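Why do we sleep?? Big question. Quick answers. Lets go.

You will spend a third of your whole life asleep. Really. If you live to 60, thats 20 years with your eyes shut. So what is your body playing at all that time?

## First – getting sleepy

Deep inside your head there's a kind of clock. No hands, no ticking. It watches for light. Bright outside = stay up. Dark outside = time to slow down. When it gets dark the clock tells your brain to let out a chemical called melatonin (say it: mel-a-TOE-nin). That makes you drowsy.

Your body cools down a tiny bit too. A warm bath can help with this, which sounds backwards! But the warm water brings blood up near your skin, heat leaks out after, and you cool off faster. 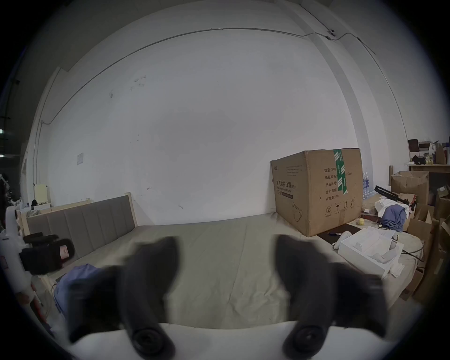
Then there's sleep pressure. Not a real weight – more like sand filling a bucket. Every hour you're up, more sand. By bedtime the bucket is full and your eyelids feel heavy. Sleep tips it out again. Long nap at five o'clock? Half the sand gone, and you're staring at the ceiling at nine.

## Down the stairs

Sleep isn't all one thing. Its more like stairs.

**Step one: light sleep.** You drift. Sometimes your leg kicks and you feel like you fell off a kerb. Scientists call it a hypnic jerk. Everyone giggles at that name. Fine.

**Step two: a bit deeper.** Heart slows. Breathing slows. Small noises stop bothering you.

**Step three: deep sleep.** Very hard to wake now. If somebody does wake you, you're all muddled and might say something daft. Your body lets out lots of growth hormone in this part. Growing, mending scraped knees, all that.

**Then REM.** Stands for Rapid Eye Movement, as your eyes zip about under the lids. Most of your big strange dreams turn up in REM. Your arm and leg muscles get switched nearly off, so you don't act the dream out.

Then round again. For a grown-up one trip takes something like an hour and a half. Small children go round quicker – babies can do it in 50 minutes or so.

## Keeping warm (but not boiling)

Blankets don't make heat. You do! You're the radiator. A blanket traps air, and trapped air is brilliant at keeping heat in. Fluffy cloth has loads of tiny gaps full of air, so it works well even when it's thin.

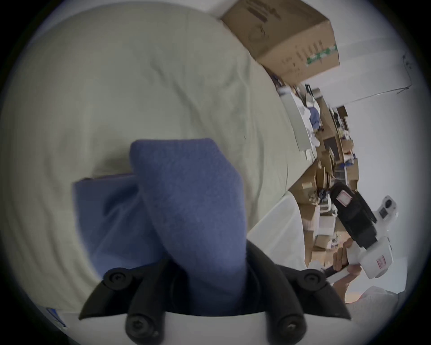 *Blue fleece, folded over. Soft and a bit fuzzy.*

Too hot is a problem too. A cool room is best for most people. One foot out of the covers – a proper trick, lots of heat gets away through feet.

## What's your brain up to?

Tidying. Sorting the day. You learned a new song on the recorder? While you sleep your brain goes over it, and the bits you need get stronger. Thats why a tricky tune can feel easier next morning. Spellings as well. Sorry.

It also has a wash. Watery fluid moves through the brain and seems to carry rubbish away. Scientists are still argueing over exactly how this works and when it happens most.

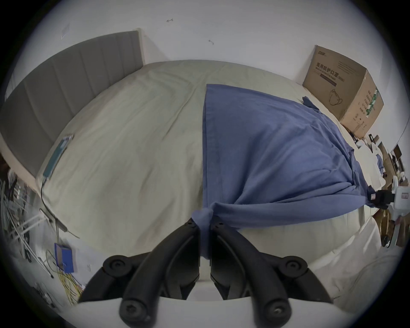 Paraskevi Sotiropoulos wrote in to ask if fish do it too, because hers never shut their eyes. Yes! Most fish have no eyelids, so they can't. They go still instead, or hover near the bottom. Good question, have a gold star.

## Animals are odd

- Dolphins sleep with half the brain at a time. Other half stays up so they remember to breathe.
- Horses can doze standing. For REM they have to lie down.
- Giraffes get by on very little.
- Little brown bats can sleep nearly all day AND most of the night. Lucky.

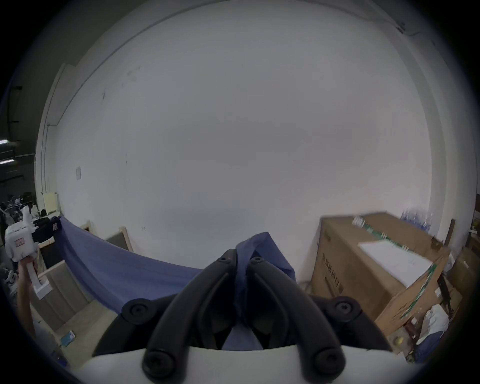

Sea otters wrap themselves in seaweed so they don't float off. Some hold paws as well.

## How much do YOU need?

Ages 3 to 5: ten to 13 hours, naps counted.
Ages 6 to 12: nine to 12 hours.
Teenagers: eight to ten. (Tell your big brother.)

Not enough and you get grumpy, forgetful, clumsy. Catching a ball gets harder. So do sums.

## Try it tonight

1. Screens off an hour before bed.
2. Same bedtime, weekends too. Boring but it works.
3. Breathe in for four, out for six. Ten times.
4. Write down your dream as soon as you wake up. They fade fast, so pencil by the bed.

Dream diary tip from Efraín Yupanqui: draw it if you can't spell it.

Next time – why do we yawn? (Did you just yawn?)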